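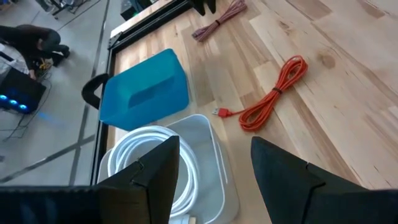 Wer abends noch eine Stunde programmieren will, verliert die erste Viertelstunde meist an den Tisch: Netzteil suchen, Adapter suchen, Post zur Seite schieben. Die folgenden Hinweise betreffen den Arbeitsplatz in Küche oder Werkraum, also Flächen, die tagsüber anders genutzt werden. Als Unterlage eignet sich eine helle Holzplatte aus verleimten Streifen; dunklere Maserung und ein Ast stören nicht, spiegelnde Oberflächen dagegen schon. Für Kleinteile genügt eine Kunststoffbox mit Griffaussparung in der Seitenwand, etwa in Türkisblau. Eine kräftige Farbe hebt sich vom Holz ab und wird beim Abräumen nicht übersehen.

Stromversorgung

Eine schaltbare Steckdosenleiste reicht für den gesamten Platz. Befestigt wird sie an der Unterseite der Platte, hinten, mit dem Schalter zur Stuhlseite. Mehrere Leisten hintereinander zu stecken ist unzulässig. In der Küche gehört die Leiste nicht in die Nähe von Spüle oder Herd, auch nicht vorübergehend.

Netzteile nicht lose herabhängen lassen. Ein Klettband um das Gehäuse, an der Tischunterseite verschraubt, hält auch schwere Modelle. Schraubenlänge vorher gegen die Plattenstärke prüfen. Das Netzteil braucht an mindestens einer Seite freie Luft und darf nicht in Stoff eingewickelt oder in eine geschlossene Schublade gelegt werden.

Kabel

Jedes Kabel an beiden Enden beschriften, nicht nur am Stecker zum Gerät. Malerkrepp hält ein paar Monate, danach vergilbt es und lässt Kleber zurück. Haltbarer ist Schrumpfschlauch über einem bedruckten Streifen. Die Kennzeichnung kurz halten: Gerät, Spannung, bei Netzteilen zusätzlich der Strom in Ampere.

USB-C-Kabel gesondert behandeln. Reine Ladekabel und Datenkabel sind äußerlich kaum zu unterscheiden. Test: externe Festplatte anschließen, eine größere Datei kopieren, Ergebnis auf dem Etikett vermerken. Kabel ohne Datenleitung kommen zu den Ladegeräten, nicht zum Arbeitsplatz.

Killian Lemaire verwendet für aufgerollte Kabel Abschnitte aus Fahrradschlauch, 3 cm breit. Die Ringe altern in der Sonne, halten im Schrank aber lange genug.

Bildschirm und Sitzhöhe

Ein Esstisch ist für die Tastatur oft zu hoch. Abhilfe schafft ein höherer Stuhl mit Fußstütze; die Tischbeine zu kürzen lohnt selten. Oberkante des Bildschirms auf Augenhöhe oder knapp darunter. Als Unterbau für den Laptop taugt ein Brett auf zwei Klötzen, 24 cm tief, mit Filz an der Unterseite. Externe Tastatur ist dann Pflicht.

Licht von der Seite, nicht von hinten. Ab November reicht die Deckenlampe in den meisten Küchen nicht mehr aus, eine Klemmleuchte an der Tischkante schon.

Reinigung

Tastatur: Gerät ausschalten, umdrehen, ausklopfen, dann mit einem weichen Pinsel zwischen die Tasten. Fettfilm mit einem leicht mit Isopropanol befeuchteten Tuch abnehmen, nie direkt aufsprühen. Geöltes Holz verträgt Isopropanol schlecht, also vorher etwas unterlegen.

Lüfter: Beim Ausblasen mit Druckluft das Flügelrad mit einem Holzstäbchen festhalten. Abstand der Düse mindestens 5 cm, Dose aufrecht.

Abräumen

Reihenfolge: Arbeit speichern und committen, Gerät in den Ruhezustand, Leiste aus, Kleinteile in die Box. Offene Fragen auf einen Zettel schreiben und diesen in den zugeklappten Laptop legen.

Ergänzung von Blandine Guérin: Die Box einmal pro Woche leeren, bei ihr donnerstags. Was sich keinem Gerät zuordnen lässt, kommt in eine zweite Kiste im Keller.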